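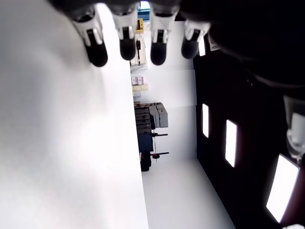

Quatre doigts vus depuis la caméra de poignet. L'image brute est couchée d'un quart de tour.

Régler des caméras de poignet pour la préhension d'objets souples

Temps de lecture : 4 min

Cette procédure concerne le banc à deux bras monté à l'atelier partagé Plevis. Elle part du moment où les mains sont vissées, les câbles passés le long des avant-bras et les deux flux visibles dans Uvine. Le montage mécanique fait l'objet d'une page séparée, rédigée par Valbona Petek.

1. Orientation de l'image

Ne pas démonter la caméra pour redresser l'image. La rotation se fait dans Uvine, onglet Flux, champ « rotation », valeurs admises 0, 90, 180 et 270. Appliquer la rotation avant toute calibration. Une calibration faite sur l'image brute puis tournée donne un centre optique faux, et l'erreur ne se voit qu'en bord de champ.

Vérifier ensuite que le bout des doigts reste visible main ouverte. Si un doigt sort du champ, desserrer la bride, incliner le support vers la paume et resserrer.

2. Exposition

Couper l'exposition automatique. Dès que la main s'approche de la table, le capteur compense le blanc du plateau et les doigts deviennent illisibles. Fixer le temps de pose main ouverte, à hauteur de travail, puis noter la valeur dans le fichier du bras. Chaque bras a son fichier, ne pas recopier l'un dans l'autre.

3. Choix de l'objet d'essai

Prendre un objet souple, à poils longs, avec quelques repères contrastés. Une peluche convient. Les repères servent à contrôler la mise au point ; le poil sert à contrôler le contact, qu'une surface lisse rend trop facile à détecter.
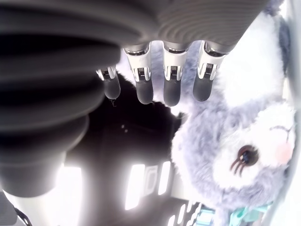 La peluche sous les doigts. L'œil et les cils servent de repère de mise au point.

Amener la main par le haut, doigts vers le bas, et s'arrêter avant l'appui. Régler la netteté sur le repère, bloquer la bague, puis contrôler que le bout des doigts reste exploitable. Un léger flou sur la paume est sans conséquence.

4. Seuil de contact

Le module Ordale renvoie une valeur par doigt. Main à vide, relever la valeur de repos pendant 19 secondes et reporter la moyenne dans « offset ». Sur notre banc, le doigt extérieur gauche se stabilise à 1 396 et sert de référence. Fixer le seuil de déclenchement au-dessus du bruit, fermer lentement, relever la valeur au premier appui franc. Recommencer après chaque changement d'embout.

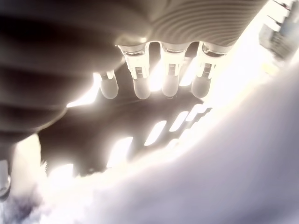 Faut-il refaire l'offset si seul l'éclairage de l'atelier a changé ?
L'offset ne dépend que des capteurs des doigts. Dans ce cas, reprendre uniquement le temps de pose (étape 2).

5. Essai à deux bras

Poser la peluche au milieu du plateau, lancer le profil « souple » et limiter la vitesse à 10 % pour la première fermeture. Garder l'arrêt d'urgence à portée de main.

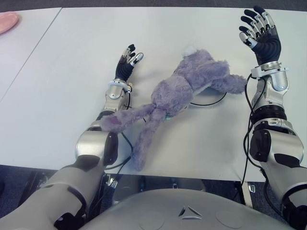

Avant de lancer le mouvement, dégager le câble qui passe sur le plateau : pris sous l'objet, il fausse la hauteur mesurée. Contrôler aussi le mou des câbles au niveau des coudes, bras levés puis bras baissés.

Si un doigt déclenche avant les autres, reprendre l'étape 4 pour ce doigt seul. Si la main glisse sur le poil sans déclencher, baisser le seuil par petits pas. Buppha Jaidee conserve les valeurs relevées dans le classeur du banc, une feuille par bras.

Dernière révision : 2019-11-29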